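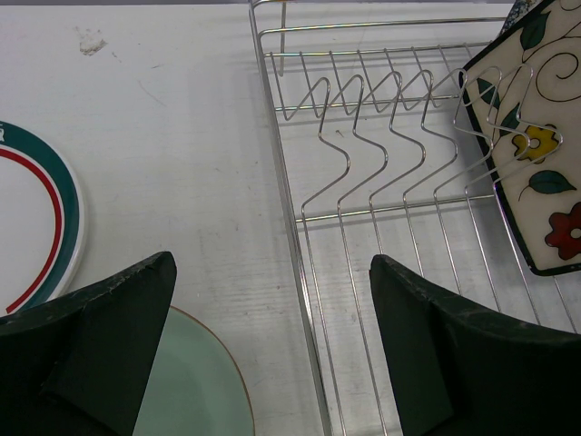
私たちについて

はじめまして、Anditz(アンディッツ)です。食器と、食器を洗ったあとの道具を扱っている小さな店です。「洗ったあと」ってなに?とよく聞かれるのですが、水切りかご、ふきん、皿立て、棚に敷く布、そのあたりのことです。お皿の店はたくさんあるのに、お皿が洗われてから棚に帰るまでの面倒を見る店はあまり見かけないなあと思って、自分で始めてしまいました。

このページは店主の私がひとりで書いています。会社案内らしい立派な文章を一度は用意したのですが、読み返したら自分の店の話に思えなくて、全部消しました。おしゃべりのつもりで読んでいただけたらうれしいです。

はじまりのこと

もともと私は食器を集めるのが好きで、それもそろいのセットではなく、一枚ずつばらばらに買うのが好きでした。蔓草の模様に赤や黄色の花が咲いているような、にぎやかな絵付けのもの。縁にだけ濃い色の帯が入った白い皿。薄い緑に茶色の細い縁がついた、ちょっと地味なもの。並べると全然そろわないんですが、そろわないのが食卓に出たときに楽しいんです(家族には「うちは食堂の忘れ物コーナーか」と言われました)。

困ったのは洗ったあとでした。大きさも深さも厚みも違うので、重ねて伏せておくと下の一枚がいつまでも乾かない。斜めに立てかけると、夜中に台所でガシャンと鳴る。気に入っていた小皿を二枚続けて欠いたとき、さすがに反省して、水切りかごをまじめに探し始めました。

それが長い旅の始まりで……。プラスチックのもの、木のもの、二段のもの、折りたためるもの、流しに渡すもの。買っては使い、使っては人に譲り、気がつくと友人の台所のほうがうちより充実していました。そのうち「次はどれがいいと思う?」と相談されるようになって、だったら店にしてしまおうと。勢いだけです。事業計画書は便せん一枚でした。

店の名前と、場所のこと

Anditzという名前に深い意味はありません。響きが気に入ったのと、看板に書いたときに短くて済むのが理由です。由来を聞かれるたびに申し訳ない気持ちになるので、先に書いておきます。

最初の店はFalomcombeの坂の途中にありました。広さは37平方メートル。棚を入れたら通路がひとり分しかなくて、お客様同士がすれ違うときは片方が外に出る、という店でした。雨の日は本当にごめんなさい。いまはPlarkgateに移って、奥に大きめの流しと、白い作業台を置いています。作業台は木に白い塗装をしたもので、使っているうちにこすれた跡やしみがついてきましたが、気に入っているので塗り直すつもりはありません。

ワイヤーの水切りかごが好きです

いろいろ使ってきて、結局私が戻ってくるのは、細い金属の棒を組んだ昔ながらのワイヤーのかごです。針金を山と谷に折り曲げた仕切りがずらっと並んでいて、その谷間に皿を一枚ずつ立てていく、あの形。見た目はそっけないですよね。でもよくできているんです。

まず、風が通ります。皿の表にも裏にも何もかぶさらないので、乾きが早い。それから、立ててある皿の絵がよく見えます。重ねてしまうと一番上しか見えませんが、立てておくと縁の色が横に並んで、ちょっとした展示みたいになる。私は洗い物が好きというほどではないのですが(どちらかというと嫌いです)、洗い終わったあとにこの並びを眺める時間は好きです。

選ぶときに見てほしいのは、仕切りの間隔と高さです。間隔が狭いかごに厚手の皿を無理に差し込むと、縁がこすれます。反対に広すぎると、薄い皿が寝てしまってとなりにもたれかかる。お店にいらっしゃるときは、普段よく使うお皿を一枚持ってきてください。その場で立ててみるのがいちばん確かです。遠慮して紙に大きさだけ書いてくる方もいますが、お皿の顔を見たいので、ぜひ本物を!

角のある浅いお皿やトレーは、丸い皿より少しだけ気をつかいます。角が先に底に当たるので、谷間にまっすぐ落とさず、少し傾けて仕切りに寄りかからせるように置くと落ち着きます。かごの端のほうが入れやすいです。

お皿の並べ方、うちの流儀

よく聞かれるので書いておきます。正解ではなくて、あくまで私のやり方です。

大きい皿から順に、奥から手前へ。手前に大きいのを置くと、後ろの小皿を取るときに手の甲がぶつかります。
絵のある面は全部同じ向きにそろえる。
おわんや深鉢はかごに入れず、となりに布を敷いて伏せる。
かごがいっぱいになったら、そこでいったん洗うのをやめて拭く。ここで欲張ると割れます(経験者です)。
箸とスプーンは別の入れもの。

拭くほうが先か、乾くのを待つほうがいいかは、好みが分かれるところです。金や銀の彩色があるものは、水の跡が残ると気になるので私はすぐ拭きます。普段使いの皿はかごに立てて、お茶を一杯飲んで、忘れたころに棚へ。

お取り扱いのもの

店に並んでいる食器は、いまのところ379点です。ほとんどが一点ずつで、同じ柄が五枚そろっていることはめったにありません。植物や花の絵付けが多いのは、完全に私の趣味です。無地がいいという方のために、窓側の棚だけは静かな色でまとめてあります。

水切りかごと皿立ては、入荷したらまず自分の台所で60日使ってから店に出すことにしています。そのあいだに錆が出たり、脚のゴムがすぐ外れたりしたものは仕入れをやめます。おかげで新商品がなかなか増えないのですが、そこはのんびりお待ちください。

ふきんと棚敷きの布は「Bråten」(ブローテン)という名前で自分たちで作っています。厚すぎず、二つ折りにして作業台に敷いたときに皿がすべらないくらいの織りにしました。最初の試作は水を吸わなくて、雑巾にもならないと笑われた代物でしたが、三度目でようやく納得のいくものに。これまでに3,453枚をお届けしました。数えているのはBråtenだけです。一枚ずつ自分で畳んで包んでいるので、つい帳面につけてしまうんですよね。

お手入れと、欠けのこと

ワイヤーのかごは、週に一度、ぜんぶのお皿をどけて丸ごと洗ってください。棒と棒が交わっているところに水あかがたまります。古い歯ブラシで十分です。洗ったら逆さにして乾かす。白い粉のような跡が残ったときは、お酢を薄めた水で拭いてから、よくすすいでください。

欠けた食器の修理は承っていませんが、欠けたところにやすりをかけて、植木鉢の受け皿や鍵置きにする相談なら喜んで。捨てるのが惜しい柄ってありますから。

お店に来てくださる方へ

Plarkgateの店は、毎年3月に棚卸しでしばらくお休みをいただきます。それ以外は、扉に札がかかっていれば開いています。奥で洗い物をしていて気づかないことがあるので、水の音がしていたら大きめの声で呼んでください。手を拭いてすぐ出ます。

買わなくても、うちのかごにご自分のお皿を立ててみるだけでかまいません。お茶もあります。カップは棚から好きなのを選んでどうぞ。飲み終わったら、流しの横に置いておいてくださいね。

2020年10月29日
Anditz 店主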